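A blue cloth, a white board and three red dots

I promised back in the post about the curtains that I would get around to the big table, and then I didn't, and then a couple of you wrote to ask what had become of it. So, the big table! It is still in the back room, still too heavy to move without help, and for most of this spring it has been covered from one side to the other in blue.

Regular readers of Nestden will remember that I am not a natural at surfaces. I like things. I like putting things next to other things and standing back with a cup of coffee to see whether they get along. What goes underneath them has always been an afterthought, and for years I laid everything out on whatever was closest, which in the old house was a brown blanket and in this one was the bare tabletop with its rings and its old glue. Everything I put on it looked tired. I blamed the window for a long time. I even changed the bulb twice.

The cloth came from Thammasiri, the fabric shop in Grondale, up the hill past the post office. I went in for thread. You know how that goes. They keep the plain colors on the back wall, stacked on their sides so you only see the ends, and there was this royal blue sitting between a gray and a sort of mustard, and I asked to have it pulled down before I had any idea what it was for. The woman at the counter spread it out for me and asked how much I wanted, and I said enough for a table, and she very patiently asked how big a table. I had to guess. I guessed generously, and for once in my life that was the right way to be wrong.

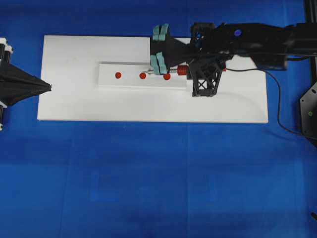 Page last changed: May (fixed a few typos and added the part about ironing)

I do want to say something about the folds, seeing that I complained about them so much to anyone who would listen. The cloth was folded when I bought it and it stayed folded in a bag for longer than I would like to admit, and those lines set in. I gave it 20 minutes with the iron one evening and then lost interest. You can still make them out, faintly, and there are places where the material creases a little and catches the light and goes a shade paler. In the first week this drove me up the wall. I would smooth it with the flat of my hand every time I walked by. Now I rather like it. A perfectly flat blue would look like a computer screen, and this looks like cloth, and I can live with cloth.

The white board on top was an Islow purchase, which will surprise exactly none of you. I have a weakness for that store and its odds-and-ends corner. It is a good large rectangle, matte, a bit uneven if you look across it in low light, and it has a faint curved scuff toward the lower right. I noticed the scuff in the store and bought it anyway. I have had nothing but good from slightly damaged goods (my favorite chair, my second favorite teapot, the lamp) and I wasn't about to start being fussy over one small curve. I did try turning the board around to see if I would like the mark better at the other side. I didn't, so back it went.

What I like is how much blue is left showing. My first try had the board square in the middle with the same margin all the way around, very proper, like a placemat. It looked like I was expecting someone for dinner. Pushing it up and over, so there's a wide band of blue along the bottom and on the right, made the whole arrangement relax. I did this at 7 in the morning in my robe, and I was so pleased that I forgot I had eggs on.

Then there is the raised strip, white on white, narrower than the board and sitting on it like a little platform. I went back and forth on the color of this one. I thought about something dark, and I thought about a second blue, and both of them looked fine in my head. But I kept coming back to white, and I'm glad, for the shadow alone. When the light is kind, the end of the strip gets a soft outline and that is all the line you need. I used to paint borders on everything. I painted a border on a breadbox once.

And the dots! Three small round markers in a row along the strip, a bright orange-red, the same size or so near it that I can't tell them apart. I wanted them evenly spaced and I wanted to do it by eye. I don't know why I am so stubborn about this, as there is a perfectly good ruler in the drawer. By eye they come out nearly even, and a row that is nearly even has some life to it. I put them down, went off and folded some towels, came back, nudged the middle one, and left them alone after that.

The red is doing a great deal of work for something so little. I tried the same layout in my mind with yellow and with green, and I'm sure somebody clever could make either one sing, but orange-red against white with all that blue around it makes me happy when I come through the door. If you are stuck with a room that feels sleepy, try it. You need so very little of it. A button would do.

I should talk about the teal as well, because I have been asked more about the teal than about everything else together. I drove 430 miles in one weekend once to see a kitchen painted close to that color, and I have never gotten over it.

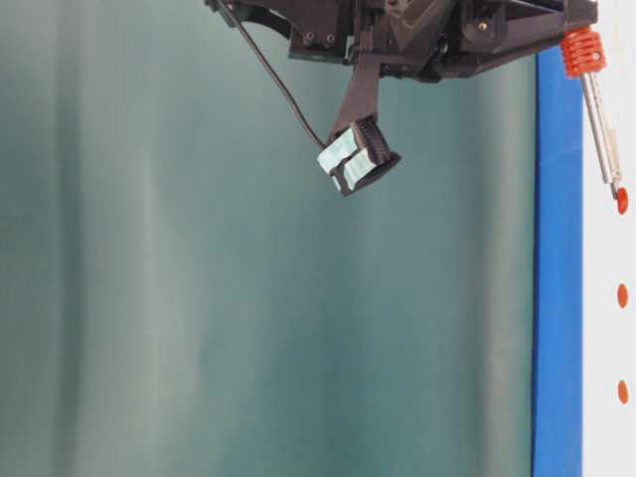 All that teal-green in the background.

It takes up a lot of room, I know. A few people have told me it's too much, and that a teal-green that size wants to be broken up with a picture or a plant. I've thought about it. What I find is that it calms everything in front of it, so that dark things look properly dark and pale things get to glow a bit. I would never have believed that of such a strong color. In our old hallway I had a cream that I was talked into, and it made everything in front of it look as if it needed dusting. (It did need dusting. But still.)

If you want to try a table like this one, start with the cloth and buy more than you think. Let it hang over. Iron it before you put anything on it, and learn from me there. Then live with just the cloth for a few days, because you will find you start setting things down on it without thinking, and the spots you choose are worth paying attention to. My board ended up very near the spot where I had been leaving the mail.

Don't rush out for a new board, either. Look behind a door. Look under the bed. I only went to Islow because I had already used up everything behind my own doors, and because it was raining and they have the nice muffins by the register.

Next time I would like to get to the drawers, which are in a state, and after that the shelf over the radiator that I keep saying is temporary. I also owe one of you the name of the blue thread I bought that day. I have the spool here somewhere. I'll put it in the comments when I find it.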